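Home Kitchen Workshop Laundry Garage Tips A-Z Search Contact

Workshop tips: house rules for a small robot arm on a bench

Typed this up fast between jobs. These are the rules we run by at the Clarkton shop, for a bench arm with a two-finger gripper, the kind people are now putting in garages and spare rooms. Not a legal document. If your arm came with a manual and the manual is stricter, manual wins. If you employ anybody, or have the public in, you need the real standards and a proper risk assessment and somebody who knows how to do one. This page is for the hobby end.

Before power

Clear the bench. Properly clear. Screws, pencil stubs, tape, the coffee. Whatever is left on the table is part of the job, like it or not.

Check the mount. Every bolt, by hand, then with the wrench. Arm that wobbles will place things in a different spot every time and you'll blame the software for a week.

Cables. Walk the arm through its whole reach with the power off, if yours lets you, and watch the cable the entire way. Snag points get a clip. Tape is ok for an afternoon, not for a month.

Stop button where your other hand rests. Not behind the arm. Not on the arm's side of the bench. You should never have to reach past the thing to stop it.

Press the stop button. Every session. Start a slow move, hit it, see that it stops. If it doesn't, you're done for the day.

Sleeves up, hair tied, lanyards off, rings off. Gloves off too, near any joint that can pinch.

Marking the reach

Stretch the arm out full, note how far it goes, then add the length of whatever it'll be holding. People forget the second bit. A 38 inch reach is not a 38 inch reach when it's carrying a paint stick.

Painter's tape on the floor works fine. We add 4 inches past the furthest point and nobody stands inside it in auto. Kids and pets out of the room, door shut. Not "watching from the doorway".

If you can't keep the line clear, put up a barrier. An old baby gate is better than nothing but it's not a guard. Don't kid yourself.

Speed

First run of any new program: slow. Ten percent if the controller has it. Finger on the stop. Second run slow as well. Third one you can bring it up a bit.

Most of what goes wrong at full speed was already wrong at slow speed and got missed. So look at the whole path, start to finish. Don't look at your phone.

Set the speed limit in the controller, not just in the program. A program limit goes away the minute somebody loads a different program. Found that out with a jar of wood filler.

Hands

No hands in the reach while it's live. Paused is live. Waiting on a sensor is live. It looks asleep and it isn't.

Part slips, let it drop. Cheaper than fingers.

If you've got to teach a position up close, use the slow teaching mode, hold the enable switch yourself, and let go if anything feels off. One person teaching. Second person can hold a flashlight and keep quiet.

Never tape down an enable switch. Never zip tie it. Seen both.

Grippers

Fingertips wear. Wipe the faces with a damp rag, let them dry, look for nicks. Replace as a pair. One new and one old gives you a crooked grip and a part that twists as it closes.

Force: start low, go up till it holds, then a touch more. Stop there. Full force on everything is how you crack a mug.

Know what your gripper does when the power drops. Some hold, some let go. Test it with something soft over something soft. Then write the answer on a label and stick the label where the next person will see it.

Closing on nothing: have the program check. If the fingers go all the way shut, it missed, and it should stop and ask. Ours used to carry on and deliver a handful of air to the bin for an hour.

Bins and boxes

Fix them down. Double-sided tape, a cleat, a bit of non-slip mat. A bin that creeps a little each cycle will end up in the wrong place by lunch.

Always go in from above and come out the same way. Straight up till you clear the rim, THEN sideways. Set the clearance height off the tallest thing on the bench, not the thing you're picking.

Dark bins are trouble for cheap cameras. Dark part in a dark bin, worse. Line the bottom with plain paper in a light color.

Don't overfill. Heaped parts roll when the top one comes off.

Keep one side of the bench as open space. You want somewhere for the arm to set a thing down when it gets confused, and somewhere for it to park.

Try it in simulation first

Cheap rule, saves the most. If your software has a simulator, every new path gets run there before it gets run on the bench. We use the Losero package at the shop, but whatever came with yours is probably fine.

Measure the bench and put in the real numbers. Table size, table height, where the bin sits, how tall the rim is. Ours is 60 inches long and for a month the model said something else. Everything near the far end was off and we kept nudging positions by hand like fools.

Put in anything solid the arm could meet. Posts, brackets, lamp stands, the shelf. The tool as well, with its fingers at full opening, as they stick out more than you think.

Start with the gripper open and empty over clear table. Boring start, good start. Then add the part, then the bin.

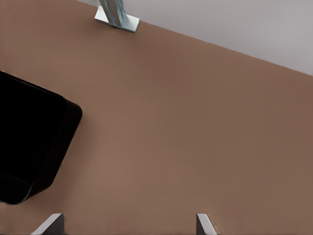

Reader Moreira wrote in to say the sim rule is fine but gives folks false confidence, and that anyone following it should still treat the first real run as if no sim had been done at all. Same slow speed, same finger on the button. The model knows nothing about a loose bolt or a greasy part, was the gist, and a clean pass on screen had once led straight to a bent bracket in the Vudthorpe workshop.

Agreed, and I've changed our sheet to say so. Sim pass does not buy you any speed. It gets you permission to try it slow, that's all.

Also from the same letter, and worth adding: re-run the sim whenever the bench changes. New bin, moved lamp, taller rim. Doesn't matter if the program is teh same.

Naming and saving

Save before you change anything. Save after. Put the month in the name and one word on what changed. "final2" tells you nothing in January.

Keep the last good version somewhere the arm's computer can't overwrite it. Thumb drive in a drawer is fine.

One person edits at a time. If two people share the arm, leave a note on the bench. Paper. Big letters.

Unattended running

Short answer, don't.

Longer answer: not at home, not overnight, not with heat or blades or anything wet on the bench. If you're in the next room you're not attending it. We let ours run 600 cycles with a person sitting there reading, and the person got up to look whenever the sound changed. Good habit. You learn the sound quick.

Set a cycle limit in the program so it quits on its own. Put the limit well under what you think you'll need.

After a bump

Any bump, even a soft one. Stop. Power off. Look at the fingers, then the wrist, then the mount. Turn the joints by hand if they turn. Gritty or notchy, stop there and call the maker.

Power up, send it home, check that home is still home. Two pencil marks on the base are enough, one on the part that moves and one on the part that doesn't. If they don't line up you've lost your zero and every saved position is suspect.

Then slow speed again, from the top. Yes all of it.

Write the bump down. Time, program name, what it hit. Three bumps in the same spot is a layout problem, so move the thing it keeps hitting.

Shutting down

Park position, fingers open, nothing held. Never leave it gripping overnight, it's hard on the motor and the part gets a dent.

Power off at the wall, not just the controller. Pull the plug if there's kids in the house.

Wipe the bench. Dust gets in the joints. Vacuum is better than a brush, and don't use compressed air, it just drives the grit in deeper.

Cover it. Old pillowcase does the job.

Short version for taping to the wall

Bench clear
Bolts tight
Cable free
Stop button tested
Line clear, door shut
Sim run with todays layout
Slow first, slow second
No hands when live
Gripper checks for a miss
Stay in the room
Park, open, plug out

Laminate it if you can, ours got varnish on it inside a week. Next sheet will be on vises and drill press clamps, when I get to it.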